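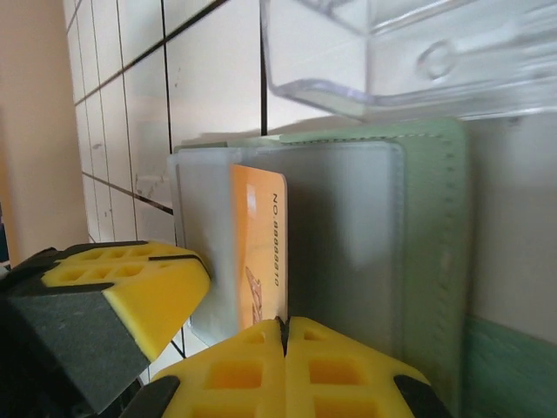
Orange card, gray sleeve, green card holder. It took me most of an evening to get to this stage.

I have been cleaning out my card holder. I realize that as an announcement this is a little thin. Other people's blogs have kitchen renovations and walking trips through Portugal. But I've had the green one since I moved to Drererthorpe, and over the years it has swollen up to the point where it no longer closed so much as rested, and last week at the pharmacy it let go of everything it had, all over the counter, while I was looking for the one card the pharmacist wanted.

She helped me pick them up. She read some of them out loud. "You're a member of an ice rink?" I was, yes. For one winter. I fell down for most of it.

So I went home and emptied the whole thing out, and I'm going to tell you what was in it, and you can leave whenever you like.

The ice rink card went first. After that came a library card for a library I moved away from, and a second library card, for the library I live near, that I had reported lost and paid three dollars to replace. The replacement was directly behind it. They had been pressed together so long that they came out as one card, and I had to work a thumbnail between them.

There was a coffee card from Cuevas with eight stamps on it. You need nine. Cuevas became a place that fixes phones, and I walked past it for a good long while with that card on me, one stamp short, feeling that somebody owed me something. I've thought about going in and asking the phone people for a cappuccino. I kept that card, by the way. I know what that says about me.

There were business cards. I don't know how a person with my job ends up with business cards, but people hand them over and you can't very well hand them back. One was for a man who does gutters. One was for a woman who does "solutions." One said only Gristutis, in silver, with a phone number on the back, and I have no memory of who gave it to me or whether I was supposed to be impressed or scared. I turned it over a few times. I put it in the recycling and then I took it out and tore it in half, which felt more final.

There was a gift card for Prurnia, the candle store, from my sister. I called the number to see what was left on it and a recording told me, in a very warm voice, that my balance was thirty cents. You can't buy anything at Prurnia for thirty cents. I doubt you can smell anything at Prurnia for thirty cents. My sister says I should go in and use it toward a candle, and I told her that's how they get you.

Then the loyalty cards, the plastic ones, from the years when every store had one. I had a card for a shoe store. I had a card for a pet supply place, and I have never had a pet, unless you count the two weeks I looked after Annelies Schnyder's turtle. (I think that's when I got it. He ate better than I did.) I looked up the shoe store account, purely out of curiosity, and found that I had 3,954 points. For a moment I felt rich. I pictured boots. Then I read the small print and learned that points could be exchanged for a discount on waterproofing spray, one can, and that they had expired in February.

I'd like it noted that I was calm about this.

By this time the kitchen counter looked like the end of a very dull card game, and I had moved on to the second part of the job, the part I'd been looking forward to, where you put back the cards you want in a sensible order. I had bought sleeves for it. They're the frosted gray plastic kind, a pack of them, from the stationery aisle, and I picked gray in the belief that it would make me look like a person with a system. Annelies was on the phone with me for some of this and wanted to know what the sleeves were for, if the holder already had pockets. I said they were for protection. She asked from what. I said I'd call her back.

What I learned about card sleeves is that they come in a size that is very nearly the size of a card. You have to squeeze the sides a bit so the mouth opens, get a corner started, and then sort of persuade it. If you push too hard the sleeve folds up. If you don't push hard enough it sits there halfway and looks at you. I did a few of them standing up and then I sat down. There's a rhythm to it once you stop being annoyed, and I'd put it somewhere between shelling peas and untangling a necklace.

Order was harder. My first thought was alphabetical, and I got as far as wondering whether the bus pass went under B or P before I could hear how I sounded. My second thought was by how often I use each one, and that was going fine until I saw that there were only about four I use at all. Everything else was in there on the strength of what I might do someday. I might skate again. I might need gutters. It's a sort of autobiography, a card holder, but written by somebody who thinks a lot more of your future than you do.

I did find one I was happy to see. There's an orange card I've always liked, and I had assumed it was gone. It has a little brownish drawing on it, pretty faded, and a number printed down the side that goes NO.88888810. I love that number. It reads like somebody fell asleep with a finger on the 8 and woke up just in time to finish. Nasrin Sadeghi, who gave it to me, says that the eights are lucky, and that I should keep it on me and stop asking what it's a card for. I did ask again, this week, when I found it. She said the same thing. I've known her long enough to understand that this means she doesn't know either.

It isn't good for anything, as far as I can tell. It opens no door and gets me no percent off. By the rules I'd set for the evening (have I used it, will I use it, does the business still exist) it should have gone the way of the ice rink. It got the first of the gray sleeves. I had a moment of doubt about the gray, since the color is the whole point of that card, but the top pokes up a little over the rim, so you do get a stripe of orange when you go looking for it, and it's frosted and not solid, so the orange comes through anyway, a bit foggy, like a traffic cone in bad weather.

The green holder itself gave me some trouble. I had been planning to replace it. I had even looked at replacements, and I can report that a plain flat thing for holding cards now costs up to $129 if it has been near a designer, and comes with a booklet about its journey. Mine is a pale green, somewhere around mint ice cream that's been out of the freezer a while, with stitching up the side, and once I'd taken all that junk out of it and wiped it down with a damp cloth it lay flat on the counter as if nothing had ever happened between us. So it stays. I feel a bit bad about having blamed it. If you stuffed me with a decade of ambitions and a turtle's loyalty card I would come apart in a pharmacy too.

Everything that didn't make the cut but that I couldn't throw out is now in a clear plastic box. I know. I know that moving things from a holder to a box isn't the same as getting rid of them. But it's see-through, so I can keep an eye on them, and it has a place on the shelf next to the other clear plastic box, the one with the keys in it. I'm not going to talk about the keys.

Totals, for those who like them: the holder closes. It closes with one hand. I've been opening and closing it a fair amount, on the bus, at my desk, once during a meeting, and I was asked to stop.

I went back to the pharmacy, too, because I was out of antihistamines and a little bit because I wanted to be seen. Same pharmacist. I took out the holder, it opened flat, I put two fingers straight on the right card and handed it over like somebody in a movie. She looked at it and said it was the old one, they'd switched to an app.

I have the app now. It wanted a password with a capital letter and a symbol. I wrote that down on a piece of card, and the card is in a gray sleeve, right behind the orange one.

Posted 2026-05-29 in Household, Minor Victories
Comments are open. If you're the Gristutis person, I'm sorry about your card.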